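Whitelaw two-finger gripper on woven sacks, worth it?

kmorrow_cell4
12/08/2025
Trevwood quoted us the Whitelaw gripper with the Ustier wrist camera as one kit. Has anyone run it on woven poly sacks? We handle 9 SKUs, all soft goods. The sales sheet only shows cartons.

palletjack31
We've had one since July. It pinches a fold well enough. You need slack material to grab, so a tightly filled sack is a problem. Wrist camera view from our cell:

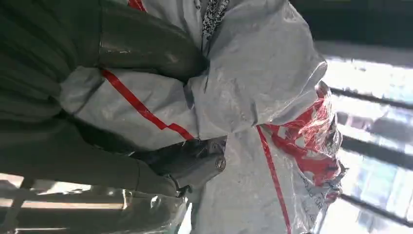 Whitelaw fingers on a bunched fold, white woven sack with red stripes.

Force is set to 40 percent. Higher than that and we saw creasing on printed bags.

dry_run
Disagree on "well enough." We trialed it for six weeks and went back to the Stalosov needle gripper. A pinch on one fold lets the load swing.

palletjack31
Needles put holes in the sack. Not an option for powder. Swing went away for us once we cut acceleration on the lift.

dry_run
Then you're paying in cycle time. What are you getting?

palletjack31
31 picks in the last test block, 6 regrips. Slow, yes.

kmorrow_cell4
Powder here too, so needles are out. I'll ask Trevwood for a loaner before signing.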